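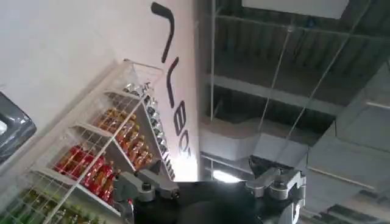 Looking up past the gripper at the shelves, student open day, Jusov hall

I went along to the open day at the Jusov hall on 28 July 2025, mostly because my niece's friend is on one of the teams and I'd promised months ago (before I knew it meant two buses and a walk past a tyre depot). The building is a big old industrial place with all the ducts and steelwork showing overhead, and for the summer the student robotics club has half of it. The other half is somebody's badminton.

The project this year is shop shelves. Each team has to get a robot arm to pick an item off a shelf, bring it to a counter and put it down standing up. Sounds dull, I know, but I stood there for nearly two hours and missed my lunch! They've got a white wire rack stocked with proper goods, shiny cans on one shelf, orange bottles with gold caps on the next, then a row of red things and some green-labelled stuff lower down. The students had strong feelings about all of it. Cans are hated. They reflect the ceiling lights and the arm gets muddled about where the edge is, so everybody groans when the draw comes up with a can.

There's a small camera down by the gripper, and they had its pictures up on a laptop for visitors to look at. I loved this bit. You get those two silver joints poking up in front of you and everything leaning over sideways, wall, shelves, ceiling, the lot. I had to tilt my head like a spaniel. One of the girls told me she dreams at that angle now.

The organiser is Ívar Brynjólfsdóttir, who talks very fast and kept being called away to find extension leads. I did manage to ask how long they'd been at it. The club started last December with a kit from a firm called Rahimi, and it came in 28 bags with the instructions for a different arm. The teams pay nothing, which I was pleased to hear. The kit cost 3799 euros and the club is still paying it off by selling waffles. I had two. Very good, a bit short on jam.

There were 8 teams on the day and I've forgotten most of the names, but Team Florar had matching green socks and Team Tivar had a cake. Florar went first and their arm reached in, stopped dead and went home again without touching a thing. They tried it twice more and then somebody found a number typed in wrong, so off they went to sulk over a keyboard. Tivar got a bottle out and across to the counter so slowly that a little boy next to me sat down on the floor to wait. When it finally stood there on its own the whole room clapped, me included, coffee in hand, quite a lot of it on my sleeve.

Each team gets points for picks and loses them for knocking things over. The best score when I left was 759, held by three lads who looked as if they hadn't slept and wouldn't tell anyone what they'd changed. My niece's friend's lot were somewhere in the middle and very cheerful about it. They'd spent the whole week on the gripper fingers, padding them with different things (bicycle inner tube won, washing-up sponge fell apart), and she let me squeeze the rejects, which were all in an ice cream tub.

A few things if you're thinking of going next time. Bring a jumper, the hall is chilly even in summer. The car park fills up with badminton people by ten. Children are welcome, there's a tape line they have to stay behind and a spare controller at the back table that they can play with as long as they like. The toilets are up the stairs on the left and the light is on a timer, so be quick or wave your arms.

They're doing another one in December with taller shelves, and I've already said I'll go. I've also been put down to bring jam.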